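Diary, February, late evening

I promised myself to write after every session of the campaign, and I already missed two. So today I write before I wash the cups.

We played the fourth scenario of Cevumham, the one with the flooded library. Nurhan played the priest again, Barış had the smuggler, and I took the old map-maker, whom I like more each time although he is weak in every fight. Reynaldo could not be with us at the start. He came at eight with a bag of oranges and took over the guard captain from Barış, who had been playing two characters and was losing patience with both of them.

The rules for water are difficult for me. When a room floods, you turn the tile, and then every clue token on it goes back to the bag, except those under an investigator. I read this paragraph three times in English and one time aloud. We understood it wrongly in the first round and let Nurhan keep two clues she should have lost. Barış wanted to begin again. I said no, we are adults, we continue. He was silent for a while, and then he drew the best card in his deck and forgave me.

The middle of the evening was slow. There are 149 cards in the encounter deck of this box and I believe we met the same drowned clerk with every second one. My map-maker went mad in the reading room. It means he now has the weakness called Cestier's Debt for the rest of the campaign, and I must pay one coin at the start of each scenario or lose a turn. I wrote it in the campaign log with pencil, as if somebody could later rub it out.

We reached the bell tower with one turn left. Nurhan needed a four or better and she threw a two. So the library is lost, and the log says "Niltilano has heard you". I do not know what this changes. Reynaldo wanted to look in the next booklet and we did not let him.

After the game we ate the oranges and talked about the painted miniatures. Güven Tekin sells a full set for 3,000 lira, which is too much for me, but his work on the faces is very fine. I paint mine slowly, one in a month. The map-maker has his coat now and still no boots.
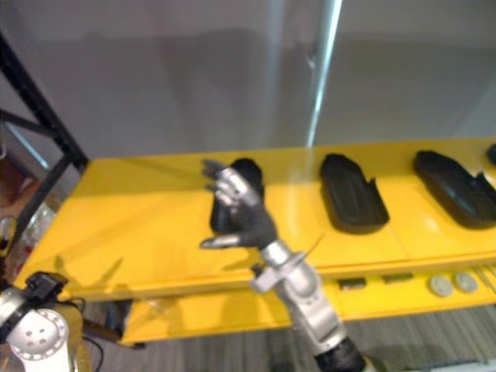 Silver hand over a yellow tabletop.

For next time I have to sort the tokens into the small bags, and write the water rule on a piece of card in my own words. Also I want to change two cards in my deck. The Lantern is useful only in dark rooms and we had none of them today. Maybe I take the Rope instead, but Barış has it already, and he does not like it when I copy him.

It is nearly midnight and the cups are still on the table.

Hacer

Shares: 20
Comments: 3

Nurhan Gezer
It was a three, not a two! Still not enough, I know. Please bring the water card next time, I will check it against the booklet.

Barış Akgül
You can have the Rope. I want the Lantern for the tunnels.

Güven Tekin
Thank you for the kind words about the faces. For the boots, try a dark brown first and then a little grey only on the toes.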